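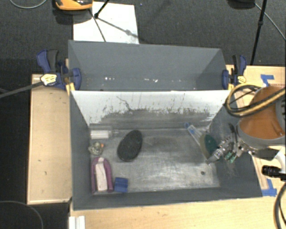 Gorkeck Open Day: Bin Picking Up Close

I went to the Gorkeck open day on 4th January expecting to be sold something, and I was. The pitch was a robot arm that sorts household odds and ends from one bin to another, running on software called Nakpan. Gyula Szabó gave the talk. He is a good talker, which made me listen harder for the parts he skipped.

He told us the arm had made 2,871 picks since November. I asked how many of those were good picks. He said he would have to get back to me, and as I write this he hasn't.

The setup: two grey bins, one behind the other, held in place with bar clamps on a wooden work surface. I'd been told to expect a "factory-ready cell." My garage has the same kind of clamps — they work fine, but I don't put "factory-ready" on the door.

The work at hand: the metal gripper at the right side of the front bin, touching the lower right side of a green oval sponge or scrubber. A light-colored tool with a blue tip lies partly behind it. Touching is the easy part. I wanted to hear about grip force, and the talk moved on to cost savings.

The rest of the load: mostly over to the left, with a big black oval brush or pad, a purple arch and a small blue block among it. Nice variety of shapes, I'll give them that. It is still a very short list next to what comes down a real packing line, and the middle of the bin floor is bare. Ask any picker what a full tote looks like at the end of a shift.

The wear: look at the back wall of the front bin, where the white coating is badly scraped. I liked this better than anything on the slides. Zinash Ambaye, one of the engineers, was happy to talk about bin walls and corners for 17 minutes, and she was the only person there who used the word "miss" without being asked.

Would I buy one? No. Would I go back in a year? Probably — if they publish the failures along with the picks.

Comments

Normand Friesen: You're being hard on them. Clamps are what you use when you move the bins every other day. We did the same at Ellex.

Eglė Adomaitis: Did anyone ask about cycle time? I sat through a Gamadberg demo with the same kind of slides and came home with no number at all.

Brayden Vachon: I was in the second group. Same question about good picks, same answer.

Contact us | Copyright, all rights reserved | Back to top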